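電熱コンロと中華鍋、その後

前に「渦巻きの電熱コンロで中華鍋は使えるのか問題」を書いたら、思ったよりたくさんコメントをいただいてしまって、びっくりしています。みなさん、そんなに渦巻きコンロと暮らしているんですか! 仲間がいっぱいでうれしいです。というわけで、その後どうなったかを書いておきますね。

Anardに越してきて最初の1月、いちばん戸惑ったのが台所でした。日本ではずっとガスだったので、つまみを回しても火が見えないのがどうにも落ち着かなくて。ちゃんとついてるの? と手をかざしているうちに急に熱くなってきて、弱めても今度はなかなか冷めない。目玉焼きの裏が真っ黒、という朝を何度やったことか。

同じ建物に住んでいるMatěj Michalíkさんに愚痴ったら、「コンロの機嫌に合わせるんじゃなくて、鍋のほうをどかせばいいよ」と言われて、ああ、そうかと。熱が下がるのを待たずに鍋を隣へ逃がす。それだけで目玉焼きはずいぶんましになりました。単純な話なのに、つまみばかりいじっていたんですよね、私。
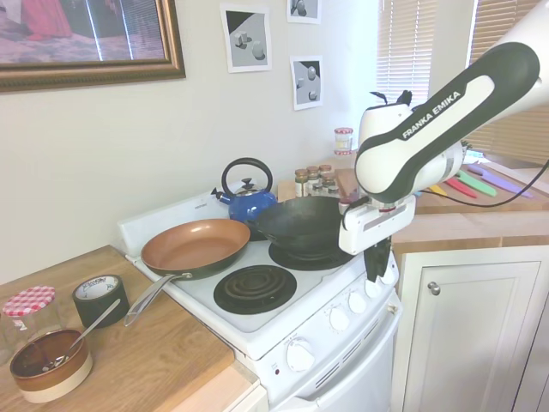

置き場所は結局、前回とはちょっと変えました。最初は中華鍋を手前で使っていたんです。あおるときに腕が楽だから。でも電熱だと、あおって鍋を浮かせるたびに熱が途切れてしまうので、そもそもあおらないほうがいい。それならと、いまは黒い中華鍋を右奥、銅色のフライパンを左手前にして、右手前の渦巻きは逃がし場所に空けておく、という並びがいちばん気に入っています。青いホーローのやかんはフライパンの後ろ。やかんは出しっぱなしにするなら絶対に青、と決めていたので、見るたびにちょっと機嫌がよくなります。

で、肝心の「使えるのか」なんですが、使えます。ただ、ガスと同じつもりで待っているとだめでした。私のやり方は、中華鍋をのせたら中火で10分、ほったらかし。その間に野菜を切って、調味料を合わせて、全部手の届くところに並べておきます。油を入れるのはそのあと。もやし炒めがべちゃっとならなくなったときは、台所でひとり「よしっ」と声が出ました(夜だったので、お隣に聞こえていたらすみません)。

一度に入れる量も大事で、二人分をいっぺんに炒めようとすると、せっかく温めた鍋が一気に冷めてしまいます。面倒でも一人分ずつ、2回に分ける。先に炒めたほうはお皿に上げておいて、最後に戻して味をつければ大丈夫。お肉も同じで、じゅうじゅういう音が小さくなったら入れすぎの合図です。

コメントで多かった「包丁は何を使っていますか」にもお答えしておきますね。全然たいしたものじゃなくて、黄色、赤、緑、紫の色違いのやつです。Fedumという、なんでも売っている金物屋さんの安いほうの棚で買いました。お肉は赤、野菜は緑、と立派に決めてあったんですが、守っていたのは最初のうちだけ。いまは手に取った色で切って、そのつど洗っています。紫はなぜかいつも果物に使ってしまうなあ。

それからスパイス。小さい瓶がどんどん増えて、コンロの奥にかたまって並んでいます。瓶は熱のそばに置かないほうがいい、とは私もわかっているんです、わかっているんですけど、引き出しにしまうと存在を忘れるんですよ。クミンを三つ持っていた過去があります。最近いちばん減りが早いのは、Tanasarnという食堂で分けてもらった辛い混ぜ粉で、炒めものの最後にぱらっと振るだけで味が決まります。そこのおかみさんは配合を絶対に教えてくれません。唐辛子と、たぶん煎ったごまと、あとひとつがどうしてもわからない。わかる方がいたら教えてください!

さて、料理の話ばかりしてきましたが、炒めものをするようになって増えたのが、当然ながらコンロの掃除です。油がとぶ。とにかく、とぶ。ガスのときは五徳をはずしてざぶざぶ洗っていたのに、渦巻きのほうは水に浸けるわけにいかないし、白い天板はちょっとした点々まで目立つし、どうしたものかとしばらく見ないふりをしていました。
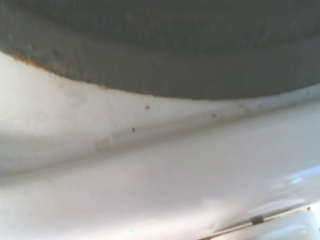
見ないふりにも限界があるので、いまは月に2回、お掃除の日を決めています。コンロがすっかり冷めているのを確かめてから、まず固く絞った布でざっとひと拭き。それで落ちないところには重曹を水でゆるく練ったものをのせて、14分置きます。なんで14分かというと、好きなポッドキャストの一話がちょうどその長さだからです。聞き終わったら拭く。化学的な根拠は何もありません。

それでも残る茶色いのには、Kurkanoというクリーム状の洗剤を少しだけ。これはMatějさんに借りて気に入って、自分でも買いました。においがきつくなくて助かるんですが、力を入れてこすると白いところのつやがなくなりそうで、私は指の腹で、くるくる、やさしくやっています。溝や角のところは古い歯ブラシ。最後に水拭きと乾拭きをして、おしまいです。

金属のふちに出る赤っぽいさびについては、正直まだ答えが見つかっていません。乾拭きをさぼらなければひどくはならない気がする、というくらい。酢がいいという人もいれば、酢だけはやめておけという人もいて、どっちなんでしょう。ホーローに詳しい方、コメント欄でお待ちしています。

あ、そうだ、赤と白のギンガムチェックのふたの瓶についても聞かれていましたね。あれはジャムの空き瓶で、中身はその時々で変わります。ふたがかわいいという理由だけで、あんまり好きじゃない味のジャムをがんばって食べきりました。同じことをしたことがある人、きっといますよね?

次は、電熱でごはんを鍋炊きする話を書くつもりです。いまのところ三回やって、二回焦がしています。おこげが好きな家でよかった。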